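Orkside Community Kitchen Grants: second round now open
Aug 25, 2024

The Orkside Fund has opened the second round of its Community Kitchen Grants. Awards of up to £1,000 are available to groups in Orkside and Flelline that serve meals to local residents at least once a month.

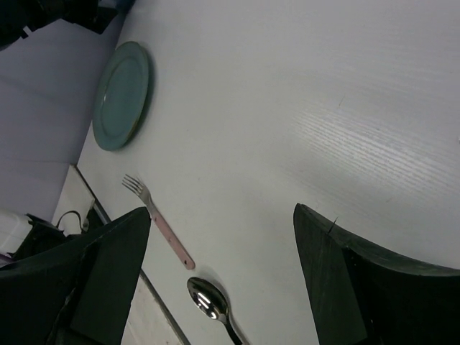
What the grants will cover

Money may be spent on plates, cutlery, storage, small appliances and food hygiene training. Hire of a hall or kitchen can be included where the booking falls within the grant period. The Fund does not pay for building work, vehicles or costs already met before an offer letter has been signed.

Groups that prepare food away from the place where it is served may also claim for insulated boxes and transport trays. This was not possible in the first round and follows comments received from lunch clubs in Flelline, several of which cook at one site and serve at another.

Who can apply

Applications are welcome from registered charities, parish groups, tenants' associations and clubs with a written constitution. A group without its own bank account may apply through a partner organisation, provided that the partner confirms the arrangement in writing. Groups funded in the first round may apply again once their spending report has been accepted.

Applicants should be registered as a food business with the local authority where this is required. A copy of the most recent hygiene inspection letter should be sent with the form – groups that have not yet been inspected should say so in section 6.

How decisions are made

Each application is read by two members of the grants panel. The panel gives priority to meals offered free or at low cost, and to areas where no similar service is running. Applicants will normally hear the outcome within 10 weeks of the closing date, and payment is made in one instalment.

Advice before applying

Drop-in advice sessions will be held at the Zostora Centre and at Salinas House. No booking is needed. Staff can comment on a draft budget but are unable to complete forms on behalf of a group.

Forms and guidance notes are available from the Fund's office and from both venues. Large-print copies can be supplied on request.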